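What glass does to light
By Despina Spahić
December

Glass is made mostly from sand, melted with other minerals until it flows. As it cools it stiffens without forming crystals. It is hard and brittle, and light can pass through it.

Clear glass lets nearly all colours of light through. Coloured glass does not. Green glass absorbs much of the red and blue light and lets the green carry on. If the glass stands on a white surface, some of that green light lands there as a faint tint.
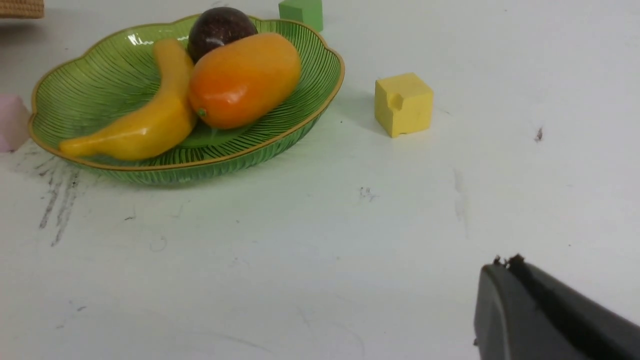

A material that lets some light through but blurs what is behind it is called translucent. Foam blocks and toy fruit are opaque - light cannot get through them, so their shadows are grey.

Ribs and grooves

Many glass bowls have a pattern of ribs. Each rib is a small slope, and light bounces off a slope at a different angle from a flat surface. A ribbed bowl therefore shows lots of tiny white glints. A smooth, shiny banana shows one larger patch, called a highlight.

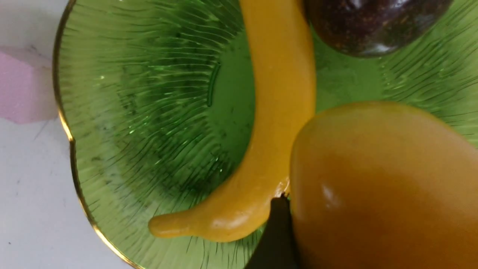 Try it yourself

You will need a coloured glass bowl, a torch and a sheet of white paper. Ask an adult to carry the bowl.

1. Put the bowl on the paper.
2. Shine the torch through one side.
3. Look for colour on the paper.
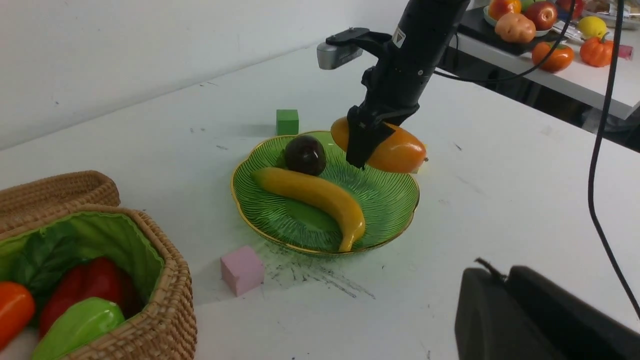

Move the torch higher and the coloured patch gets shorter. Move it lower and the patch stretches out, as your own shadow does late in the afternoon.

Contact Fedley | © Fedley | Back to top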